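Success rates on household manipulation tasks are usually reported as a single figure, and I think the practice should stop. A policy trained on 3379 demonstrations and scored over 900 trials gives a tidy percentage, but the percentage hides where the trials went wrong.

In the Talcombe work, Armelle Fleury and Vinzenz Baumgartner scored a pet-corner tidying task in stages: approach, contact, grasp, release. More than 600 trials reached contact. The final score alone would have put a near miss at the rim of a bowl in the same column as an arm that never left its rest pose. Those are different faults - one is a matter of wrist calibration, the other of planning - and they need different remedies.

Views from the wrist and from a fixed position, same pet corner:

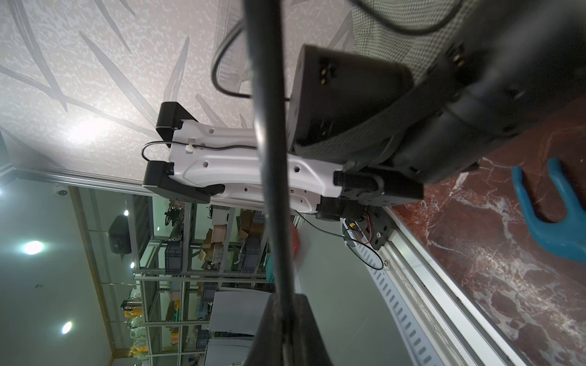
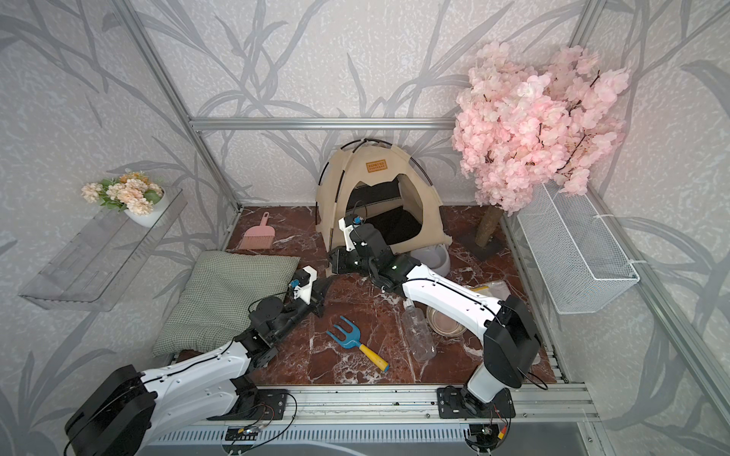
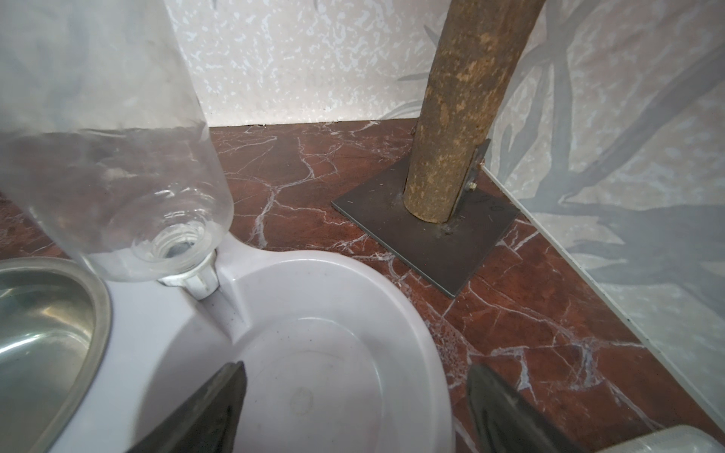
Stage scoring has a cost. Nermina Stojanovska found that 3 annotators disagreed most often on when contact begins, and her objection is fair. A written rule for each stage boundary, published with the results, would deal with most of it. The remaining disagreement should be reported as well - it is part of the measurement.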